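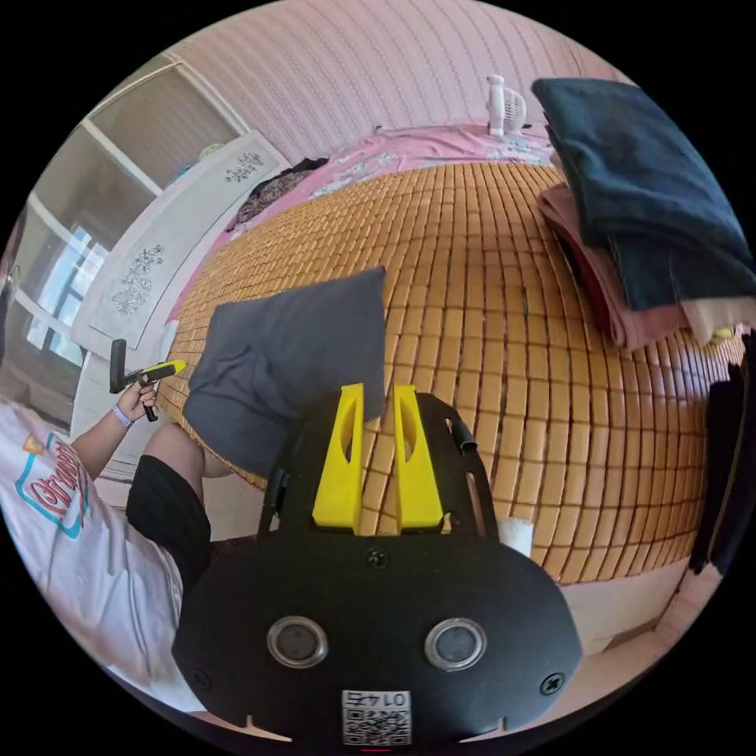 Bamboo Tile Sleeping Mat: Review

The Plemcombe Housing Advice Service looked at low-cost ways of keeping bedrooms comfortable in warm weather. The Horard mat, a cover of small bamboo tiles, was lent to residents for two months and assessed by Aaliyah Grewal.

Comfort was rated 8 out of 10. The tiles feel cool on first contact and do not cling to the skin. Side sleepers were less satisfied – two asked for a thin sheet on top.

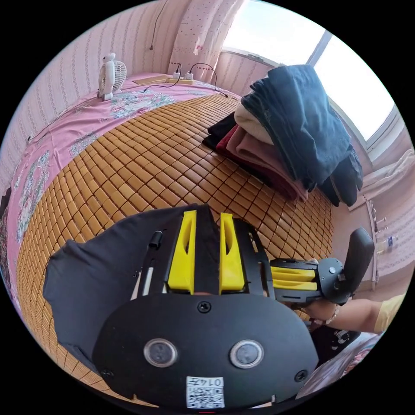

Bamboo mat over a pink patterned sheet, with a small desk fan at the head of the bed.

Care is simple. The mat should be wiped with a damp cloth and dried flat for 48 hours before storage. It must not be folded against the grain of the tiles. Long hair may catch between them, and residents should check for this before buying.

The mat is recommended for back sleepers. Loan requests should be sent to Colleen Simard at the Plemcombe office.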